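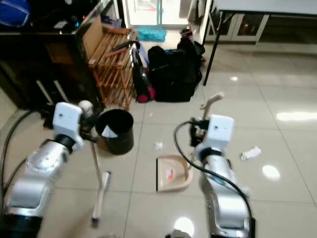
Glossy cream tile, long handle.

Grulow Tile Floor Cleaner, Concentrate

Your tile was shiny when you moved in. Then somebody mopped it with dish soap, and it has looked like the inside of a lunch box ever since. Grulow is a low-suds floor cleaner for glazed ceramic and porcelain. It smells faintly of lemon for an hour or so and then stops, which we consider good manners.

Use 2 capfuls to a bucket of warm water. Three will not make the floor cleaner. It will make it sticky, and you will write to us, and Femke Wouters in customer service will ask how many capfuls you used.
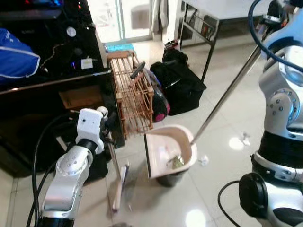 Sweep first. Grit and a wet mop make a fine gray paste that settles in the grout and stays for the life of the house. Get the corners, then behind the door, where the grit goes to retire.

Do not use on marble, limestone, unsealed terracotta or the dog.

Size: 46 fl oz
Case: 12 bottles
Scent: lemon, or unscented
Cap: child-resistant, also fairly adult-resistant
Made in: Komville

Do I need to rinse?
No, unless you ignored the part regarding capfuls.

Will it fix my grout?
It will clean your grout. If the grout is missing, you want a different page.

Unscented is back in stock in March.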